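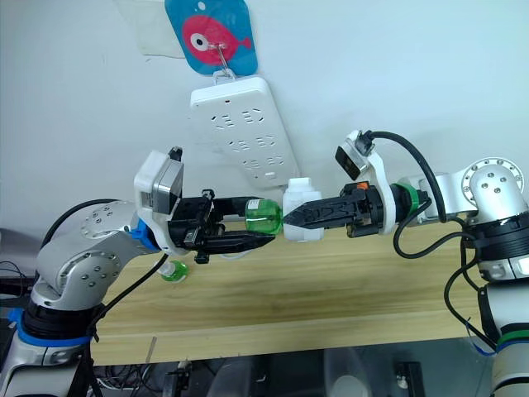 Two robot arms with parallel-jaw grippers, one holding a green plastic bottle and the other a white plastic object. Each arm has a camera at the wrist.

Teaching by demonstration (also robot demonstration or, in older texts, "showing") is a way to give a robot a new task without writing a program for each movement. A person performs the task through the robot, and the positions of the joints are recorded together with the camera pictures. A control model is later trained from these records.

Two ways are common. In hand guiding, the person takes hold of the arm and moves it directly. In remote control, also called teleoperation, the person moves a second device and the arm follows. Remote control is often preferred for work with two arms, as one person can hardly guide both arms by hand and also keep out of the camera view.

Tasks with two arms are considered more difficult to show. When both grippers hold a part, a small error of one arm must be corrected by the other. Wrist cameras help here, for they see the space between the jaws from near.

The Tromus collection, prepared under Leopold Frei, contains 1,000 demonstrations of 158 tasks, all of them made by remote control. Its successor, Workura, was started in August and adds hand guiding. The recording format of both is named Kwan.

See also: Teleoperation; Imitation learning; Pondard method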